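Dreswood Site - Workroom Safety Inspection Checklist
Form 721, Portable Lamps, Bench Surfaces and Small Items
Room: Nilberg Workroom, ground floor
Inspection period: March
Inspected by: Naledi Swanepoel
Reviewed by: Lizelle Magagula

Ratings used on this form: S (satisfactory), A (action needed), N (not checked at this visit). A comment is required for every A and every N. Comments may be added to an S where the inspector considers it useful to the next person.

Section 1. Access and floor

1.1 Doorway and route to the exit free of stored goods - S
1.2 Floor covering flat and undamaged - A
Comment: The strip at the threshold has lifted on the corridor side. Reported to Gumede under work order 1802. Temporary tape is in place and must be checked each morning until the repair is made.
1.3 Exit sign lit - S
1.4 Fire extinguisher on its bracket, seal unbroken - S
Comment: The service tag is faded but can still be read. A new tag has been requested from Clikbridge.

Section 2. Fixed electrical points

2.1 Wall outlets secure, cover plates whole - S
2.2 Outlets near the sink protected and tested - S
2.3 No extension cord used as permanent wiring - A
Comment: One extension cord was found behind the filing cabinet, supplying the label printer. It was removed during the visit. The printer is to stay out of use until it can be moved nearer to an outlet.

Section 3. Portable lamps

3.1 Lamp listed in the equipment register - S
Comment: Table lamp entered as item 357.
3.2 Lamp stands level on its base - S
3.3 Shade firmly seated and clear of the bulb position - A
Comment: The shade is tilted on the lamp and should be straightened and secured before a bulb is fitted. Fabric shades must not rest against a bulb at any time.
3.4 Correct bulb type marked on or near the socket - N
Comment: Marking to be looked for at the follow-up visit, with the lamp unplugged.
3.5 Cord and plug free of cuts, kinks and exposed wire - N
Comment: To be completed together with 3.4.

Section 4. Bench surface and small items

4.1 Wooden top free of splinters and raised edges - S
Comment: Re-oiling remains on the yearly schedule. Only the oil held in the Dreswood supply closet may be used.
4.2 Small containers kept together in a tray - A
Comment: Two vials were in the tray; four more were on the bench top outside it.
4.3 Lids stored with the containers they belong to - A
Comment: One small round lid was lying outside the tray. Users are asked to match it to its container or discard it.
4.4 Contents of vials labeled - N
Comment: Labels to be checked by the room supervisor. Any vial whose contents cannot be confirmed goes to the Gumede collection point and is not to be emptied into the sink. 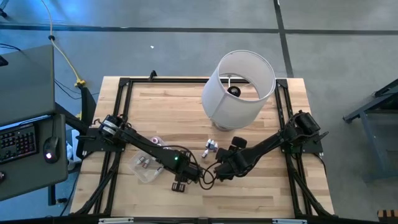
Items 3.3 and 4.3 - Table lamp with white fabric shade; clear tray with two red-capped vials, lid outside tray.

Section 5. Follow-up

5.1 Items 1.2 and 2.3: Gumede to confirm completion in writing.
5.2 Items 3.3 to 3.5: Naledi Swanepoel, Thursday, 9:30 a.m.
5.3 Items 4.3 and 4.4: room supervisor, before the follow-up visit.

Reviewer's comment (L. Magagula): Ratings accepted. The lamp is not to be switched on until 3.3, 3.4 and 3.5 are all rated S. Please attach the completed follow-up sheet to this form - a separate file is not needed.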